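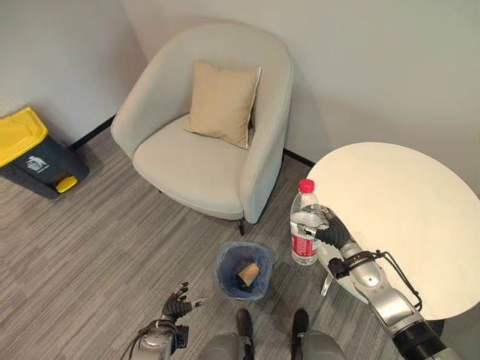
Home Modules Handouts Reading list Contact

Filed under: Food and Place / Lecture notes

July – by the course team, Plarnero

Lecture 2: Smoked, salted, soured. How a cold valley keeps its food

Last time we talked about the growing season in the Skolow valley and why it is so short. Today we continue with the question that the families there had to answer every autumn: how do you eat in March from what you picked in September? Please read these notes before the seminar and bring your map of the valley with you.

1. What the valley grows

The upper farms have thin soil and a late spring. They grow rye, barley, turnips, white cabbage and a small yellow potato. Fruit is mostly plums and hard pears. The lower farms near Undton have better soil, so there you also find beans, onions and beetroot. Milk comes from both parts, but in the upper part cows give very little of it in winter, and a farmhouse that did not make cheese in summer had no cheese at all.

The distance between the two parts is only 13 kilometres. On the map it looks like nothing. In snow the road was often closed for weeks, and the cooking in the two parts is therefore more different than a visitor expects.

2. Souring

Cabbage is the main example. It is cut fine, mixed with salt and pressed into a barrel until its own juice covers it. In the recipe we use in the practical class, we take 200 grams of salt for a full barrel of the small kind. Older households measured with the hand, and we cannot know exactly how much they used.

Some points to remember:

- The salt pulls the water out of the leaf. No water is added in the upper valley. Near Undton they do add some, and the result is milder.
- Caraway is usual in both parts. Juniper is used only in the upper farms.
- The barrel stands first in the kitchen and afterwards in the cellar. The slow part of the souring takes place in the cellar.
- Beetroot is soured in the same way, but the liquid is kept for soup.

Students often write in their essays that souring was "invented to save vitamins". Please do not write this. The people who made it wanted food that did not rot, and they liked the taste. The vitamins are our explanation, given much later.

3. Smoking and drying

Pork was salted for several weeks and then hung in the chimney. Plum wood gives a sweet smell, beech gives a drier one. The Szűcs smokehouse, which we shall visit in the second half of the course, still works with both, and you will be able to taste the same cut of meat from each.

Pears were dried whole in the bread oven after baking, when the heat was falling. They become dark and very hard. You cannot eat them like this. They are boiled with barley or ground to a kind of flour, and this pear flour went into the Christmas bread – it was the sugar of the poor house.

4. Altitude and cheese

The summer huts stand above 900 metres. Milk could not be carried down every day, so it became cheese on the spot. Compare two types:

Hut cheese: pressed, salted on the outside, eaten after one winter. Strong taste, keeps long.

House cheese: soft, made in the village from what is left after taking the cream. Eaten in a few days, often with onion and caraway.

In the shops you will see both sold under one name. When you describe a cheese in your assignment, say which of them you mean.

5. Tasting class

We shall taste soured cabbage (upper and lower style), two smoked meats, hut cheese and a pear bread. Please do not wear perfume and do not drink coffee in the hour before. Taste the mild samples first. Between samples take plain water and a small piece of white bread, and wait a little. Write your words down before you speak with your neighbour, otherwise the whole table will write the same thing.

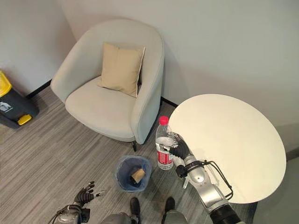
Bottled water and a round white table.

For each sample note the smell, the first taste, what remains after swallowing, and the texture. "Nice" and "interesting" will not be accepted. If you find no word, write what the taste reminds you of, also when this seems silly to you.

6. Questions for the seminar

Why did juniper stay in the upper valley, when it grows near Undton too?

Which of the foods above would disappear first if every house had a freezer? Which of them did not disappear, and who buys them now?

Is a hut cheese made in a modern dairy in the village still a hut cheese? Prepare one argument for each side – half a page is enough.

Students who do not eat pork or milk products should tell us one week before the tasting, and we shall prepare a second plate.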